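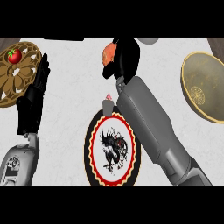
Fig. 1. Rendered tabletop with two robot arms, dishes and a tomato.

Unit 4: Casting and Auditions for a Children's Series
Instructor: Jolanta Chmielewska

Reading for this unit: the Kikivley casting packet, first half. Bring a printed copy of the sides.

1. The breakdown

A breakdown is the notice that goes out to agents, schools and youth theaters. It gives the character's name, the age range the actor should be able to play, two or three lines on personality, and the working dates. Keep the age range narrow. In the Kikivley packet, Baton is listed as "plays 9, curious, talks before thinking." That is enough for a parent to decide whether to send a tape.

State the pay, the location and the amount of travel. If the part involves singing or puppetry, say so in the first paragraph.

2. Self-tapes

Most first rounds are now done by tape. Kikivley received 500 tapes for two parts, and 300 of them were for Baton. Afroza Miah, who ran that search, watched each tape once through before writing any notes. Ask for:

- a slate (name, height, city)
- one short scene with an off-screen reader
- a minute of the child talking about anything they like

The last item is often more useful than the scene. A child who has been drilled by a parent will sound different once the script is gone.

3. The studio round

Book short slots and leave gaps between them. Younger children tire quickly, and a late afternoon reading is rarely their best. A parent or guardian stays in the building the whole time. Check your state's rules on work permits and hours before you set the schedule - they differ a good deal.

In the room, let the child read once without direction. Then give one note and read again. You are looking at whether the second reading changes.

4. Chemistry reads

Grondel, the older sister, was cast only after she had read with all of the finalists for Baton. Pair reads take longer than people plan for. Keep the same reader and camera position so the tapes can be compared.

5. Telling people

Call the families of finalists, whichever way it went. Everyone else gets an email. Do not post names until contracts are signed.

For next class

Write a breakdown for Fajardo, the shopkeeper's son in episode 2. One page, double spaced. Hand it in at the start of class. We will read several out loud, so leave your own name off the front.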